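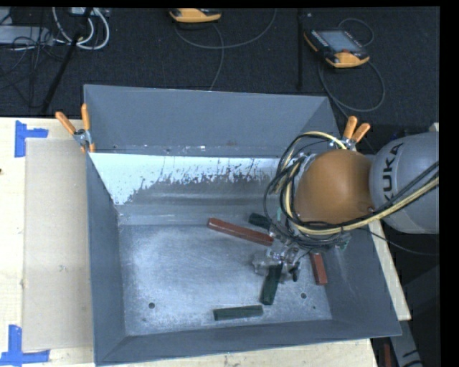 Wuisan, le 20 novembre 2019. L'atelier de robotique de Rarkance ouvre ses portes au public en janvier, et une première visite vient d'en donner un bel avant-goût ! Quarante-huit personnes ont été reçues dans le hall d'essais de Wuisan : des élèves du lycée technique, des artisans de la vallée, des parents venus avec leurs enfants et quelques retraités de la métallurgie qui n'étaient pas les moins bavards. La démonstration qui a retenu tout le monde le plus longtemps portait sur le dévracage, c'est-à-dire la prise de pièces posées sans ordre dans un contenant. Un bac en tôle grise, des blocs rouges et vert foncé couchés dans tous les sens, et un bras KUKA qui descend sa pince presque jusqu'au fond : l'exercice se comprend en un coup d'œil, et c'est bien pour cela que l'équipe l'a choisi.

« Prendre un bloc dans une boîte, un enfant de deux ans le fait sans y penser. Pour nous, c'est un vrai sujet de travail », explique Inès Tanguy, responsable des essais chez Rarkance. « Il faut repérer la pièce, choisir par où l'attraper, décider dans quel ordre vider le bac et ne pas toucher les parois. Quand les gens voient le bras s'approcher, ils retiennent leur souffle avec nous, et c'est un plaisir à partager. »

Le programme présenté aux visiteurs est mené avec Tedholm, qui développe la partie logicielle. Shigeru Chiba et Daichi Kaneko avaient fait le déplacement pour commenter les essais et répondre aux questions, qui ont été nombreuses et souvent très précises. Pourquoi des blocs aussi simples ? Parce qu'une forme régulière permet de comparer les essais entre eux, a répondu Daichi Kaneko, et qu'un bloc penché contre une paroi ou à moitié recouvert par un autre donne déjà bien du fil à retordre. L'équipe a réalisé 1070 essais de prise depuis le lancement du programme, avec des dispositions de départ différentes, et chacun d'eux est consigné dans un cahier que le public a pu feuilleter (les annotations au crayon ont eu leur petit succès).

La visite s'est poursuivie au poste de programmation, où Mahmoud Tawfik, roboticien à Wuisan depuis l'ouverture de l'atelier, a montré comment on enseigne une trajectoire au bras, point par point, à vitesse réduite. Il a aussi pris le temps de parler de ce qui fait le quotidien du métier : le passage des câbles le long du bras, les réglages de pince, les heures passées à reprendre un angle d'approche. « J'ai beaucoup aimé les questions des lycéens. L'une d'elles voulait savoir si le robot pouvait changer d'avis en cours de route. Nous en avons discuté un bon quart d'heure et j'ai bien l'intention de lui reparler de tout ça en janvier ! »

Autre moment fort, l'échange avec Notburga Strebel, qui dirige un atelier de mécanique à Gernau et suit le programme en tant qu'utilisatrice. Chez elle, les pièces arrivent en caisses et sont triées à la main avant usinage. Elle a raconté sans détour ce qu'elle attend d'une cellule de dévracage, et ce qui la fait encore hésiter : le temps de mise en route à chaque changement de série, la formation de ses équipes, la place au sol. « Je suis venue avec une liste de doutes. Il m'en reste, mais j'ai vu des gens qui travaillent sérieusement et qui montrent aussi leurs essais ratés. J'ai envie de voir la suite. »

Les journées ouvertes de janvier reprendront ce parcours, enrichi d'un coin pratique où les visiteurs pourront manipuler une pince à commande manuelle et tenter de vider eux-mêmes un petit bac. Les groupes seront limités à 19 personnes afin que chacun voie bien et puisse poser ses questions. L'atelier prévoit d'accueillir 80 visiteurs par journée, avec un créneau réservé aux classes le matin et des visites libres l'après-midi. L'entrée est gratuite, sur inscription préalable auprès de l'accueil de Rarkance. Les enfants de moins de douze ans doivent être accompagnés d'un adulte. Prévoir des chaussures fermées ; les lunettes de protection sont prêtées sur place.

Les enseignants qui souhaitent préparer la visite avec leurs élèves peuvent demander le livret rédigé par Inès Tanguy et Shigeru Chiba, disponible en français et en anglais.

À propos de Rarkance
Rarkance conçoit et met au point des cellules robotisées pour les petites et moyennes entreprises de mécanique. Son hall d'essais est installé à Wuisan.

Contact presse
Inès Tanguy, responsable des essais, Rarkance, hall d'essais de Wuisan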